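여백 칸

페르키스 3층의 불은 늘 제일 늦게 꺼졌다. 건물을 지키는 사람들은 그 층에 야근 귀신이 산다고들 했는데, 귀신의 정체는 프레이저 매시선이라는 사람이었고, 그가 밤마다 붙들고 있는 것은 경로 계획기 하나였다. 이름은 발리코. 누가 왜 그렇게 붙였는지는 이제 아무도 기억하지 못하지만, 저장소 맨 위에 그 이름이 박혀 있으니 다들 그렇게 불렀다.

발리코가 하는 일은 말로 하면 참 쉽다. 카메라가 컵이 어디 있는지 알려 주면, 팔이 어느 길로 가서 어떻게 내려앉아야 하는지를 정해 주는 것. 그런데 쉬운 말일수록 뒤에 딸린 사연이 길어서, 프레이저는 벌써 겨울 하나를 통째로 거기에 썼고, 12월에는 어머니 생신 전화를 걸어 놓고도 한 손으로 로그를 넘기다가 들켜서 한참 혼이 났다. (어머니는 글자 올라가는 소리가 들린다고 우기셨는데, 아마 마우스 휠 소리였을 것이다.)

그날 밤의 문제는 망설임이었다. 팔은 쟁반 쪽으로 잘 가다가도 어느 순간 멈칫하고, 조금 물러났다가, 다시 다가가고, 또 물러났다. 충돌은 없었다. 오류도 없었다. 로그에는 초록색 줄만 얌전히 쌓였다. 차라리 빨간 줄이 하나라도 있었으면 거기서부터 파 보기라도 할 텐데, 초록색만 가득한 화면 앞에서는 사람이 어디에 화를 내야 할지 모르게 된다.

"재계획이 127번이야."

프레이저가 혼잣말처럼 말했다. 컵 하나 집으러 가는 길에 마음을 127번 고쳐먹는다니, 그는 저도 모르게 웃음이 나왔다. 대학 원서를 쓸 때의 자기가 꼭 그랬던 것이다.

"뭐가 그렇게 재미있어요?"

문간에 애스턴이 서 있었다. 인식 쪽 코드를 맡은 동료로, 퇴근한다고 인사까지 해 놓고 우산을 두고 갔다며 되돌아온 참이었다. 우산은 금방 찾았지만 애스턴은 의자를 하나 끌어다 앉았다. 이 방에서 의자를 끌어다 앉는다는 것은 막차를 포기한다는 뜻이었다.

"우리 팔이 수줍음을 타."

"수줍음을 타는 게 아니라 겁이 많은 거겠죠. 여유 거리를 얼마로 잡았는데요?"

"12밀리."

"컵끼리 그만큼도 안 떨어져 있을 때는요?"

프레이저는 대답 대신 작업대를 건너다보았다. 그는 그 작업대를 하도 오래 보아서, 눈을 감아도 갈색 종이 위의 파란 테이프 줄을 그릴 수 있었다.
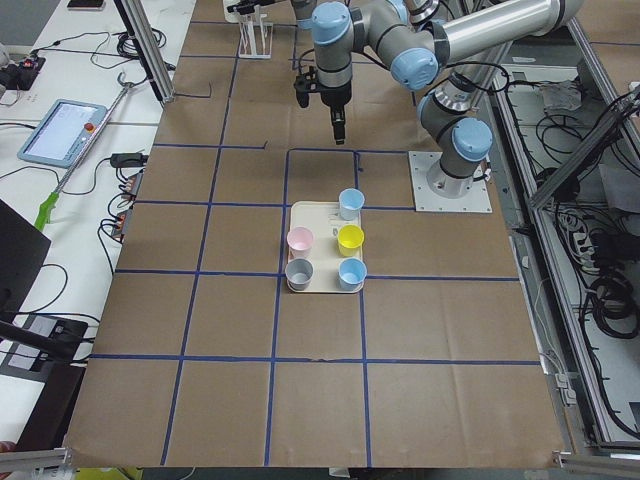

프레이저 매시선
소설가, 전 경로 계획 소프트웨어 개발자

애스턴은 턱을 괴고 쟁반을 한참 보더니, 노란 컵과 분홍 컵 이야기를 꺼냈다. 인식기가 두 컵의 윤곽을 내놓을 때마다 값이 아주 조금씩 흔들린다는 것이었다. 사람 눈에는 가만히 놓인 컵인데 숫자 속에서는 밤새 미세하게 떨고 있었고, 발리코는 그 떨림을 곧이곧대로 믿었다. 컵이 조금 다가오면 길이 막혔다고 생각해서 물러나고, 조금 멀어지면 길이 열렸다고 생각해서 나아갔다. 그러니까 팔은 제 나름대로 더없이 성실했던 셈이다.

"그럼 내 잘못이 아니네." 프레이저가 말했다.

"제 잘못도 아니에요. 흔들린다고 문서에 써 놨어요."

"어디에?"

"19쪽에요."

프레이저는 문서를 열었다. 정말로 19쪽 아래에, 각주로, 그것도 아주 작은 글씨로 쓰여 있었다. 두 사람은 그 각주를 나란히 들여다보다가 결국 같이 웃고 말았다. 밤이 깊으면 별것 아닌 일에도 웃음이 헤퍼지는 법이고, 그 웃음이 지나가고 나니 신기하게도 어깨가 한결 가벼워졌다.

고치는 방법은 여럿 있었다. 애스턴은 윤곽값을 시간에 따라 평균 내자고 했고, 프레이저는 계획기 쪽에서 한번 정한 길을 웬만하면 바꾸지 않게 하자고 했다. 애스턴의 방법은 컵을 누가 정말로 옮겼을 때 알아채는 것이 늦어지고, 프레이저의 방법은 고집이 너무 세질 염려가 있었다. 둘은 화이트보드에 그림을 그려 가며 오래 다투었는데, 나중에는 상대편 방법을 편들고 있다는 것을 깨닫고 잠시 조용해졌다.

"러더퍼드 선생님이라면 뭐라고 하셨을까요." 애스턴이 물었다.

러더퍼드 선생은 두 사람이 다 수업을 들은 적이 있는 제어공학 교수였다. 목소리가 작아서 앞줄에 앉아야 겨우 들렸고, 칠판에 식을 쓰다가 곧잘 창밖을 내다보았다. 한번은 학생 하나가, 선생님, 이 계는 왜 진동합니까, 하고 묻자 선생은 한참 뜸을 들이더니 이렇게 말했다. 방금 한 결정을 아까워할 줄 몰라서 그렇다네.

프레이저는 그 말을 그때는 농담으로 들었다. 그런데 지금 생각하니 그것은 거의 그대로 코드로 옮길 수 있는 말이었다. 길을 바꾸는 데에 값을 매기면 된다. 새 길이 지금 길보다 조금 나은 정도로는 바꾸지 말고, 그 값을 치르고도 남을 만큼 나을 때만 바꾸는 것이다. 물론 지금 길이 정말로 막혔다면 값이고 뭐고 바로 멈춰야 한다. 그는 비용 함수에 항을 하나 더 넣고, 그 옆에 주석을 달았다. '결정을 아까워할 것.' 애스턴이 어깨 너머로 읽고는, 검토 때 누가 뜻을 물으면 본인이 설명하라고 했다.

시뮬레이터를 3000번 돌려 놓고 두 사람은 복도 끝 자판기로 갔다. 율무차 단추는 눌러도 커피가 나왔고, 커피 단추를 눌러도 커피가 나왔다. 애스턴은 창턱에 걸터앉아 고향집 개 이야기를 했다. 산책을 나가면 갈림길마다 서서 양쪽을 번갈아 보는 늙은 개인데, 줄을 당기면 안 되고, 그냥 같이 서 있어 주어야 한다고 했다. 그러면 언젠가는 간다고. 프레이저는 그 개가 마음에 들어서 이름이며 나이며 좋아하는 간식까지 캐물었고, 종이컵이 식는 줄도 몰랐다.

돌아와 보니 결과가 나와 있었다. 충돌은 한 건도 없고, 재계획 횟수를 그린 막대는 눈에 띄게 낮아져 있었다. 시뮬레이터 속의 컵은 얼마든지 넘어뜨려도 되는 컵이라 아직 마음을 놓을 수는 없었다. 프레이저는 속도 상한을 낮추고, 비상 정지 버튼이 손 닿는 데 있는지 두 번 확인하고, 애스턴을 한 번 쳐다본 다음 실행을 눌렀다.

팔이 움직이기 시작했다. 모터 소리가 낮게 깔리고, 그리퍼가 종이 위를 천천히 건너갔다. 늘 멈칫하던 자리가 다가왔다. 프레이저는 숨을 참았고, 애스턴은 아까 찾은 우산을 괜히 꼭 쥐었다.

팔은 그 자리에서 아주 잠깐 느려졌다. 그러고는 그대로 나아가 노란 컵 위에 섰고, 아래로 내려가 컵을 물었고, 들어 올렸다.

"한 번 더 해 봐요." 애스턴이 속삭였다. 속삭일 까닭은 하나도 없었는데 그랬다.

그들은 한 번 더 했다. 그다음에는 분홍 컵으로 해 보았고, 컵 자리를 바꿔서도 해 보았다. 회색 컵은 한 번 놓쳤는데, 그것은 그리퍼를 벌리는 폭을 잘못 적은 탓이라 내일 고치기로 하고 공책에 적어 두었다. 그러고도 둘은 한동안 자리에서 일어나지 않았다. 창밖이 조금씩 푸르스름해지고 있었고, 건물 어딘가에서 첫 엘리베이터가 움직이는 소리가 들렸다.

프레이저는 변경 내용을 올리면서 제목 칸에 무엇을 쓸까 궁리하다가, 결국 '경로 전환 비용 추가'라고 평범하게 썼다. 그리고 애스턴에게 그 늙은 개 사진이 있느냐고 물었다. 애스턴은 전화기를 꺼내 한참을 뒤졌다.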